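Models of old mill quarter go on show in Drillotitz

The Noder studio has opened its doors for a month of neighborly visits, and anyone who has ever wondered what might become of the old Usura mill, built in 1905, is warmly invited to come in and have a good long look.

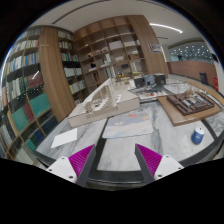
Visitors are welcome to linger over the architectural models, which sit out on the big marble table without ropes or glass. The larger one is off-white, with thin upright panels rising to a point, and the darker one beside it has its own wooden board. Studio staff are happy to talk — and talk they do — about every wall.
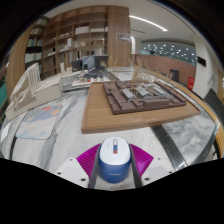 The doors are open until 6 in the evening all through March, and 182 people have already signed the guest book, so do come early if you like things quiet. Entry is free.

Filed under: Around Town
Last updated: March
Contact the newsroom | © Drillotitz local news | Back to top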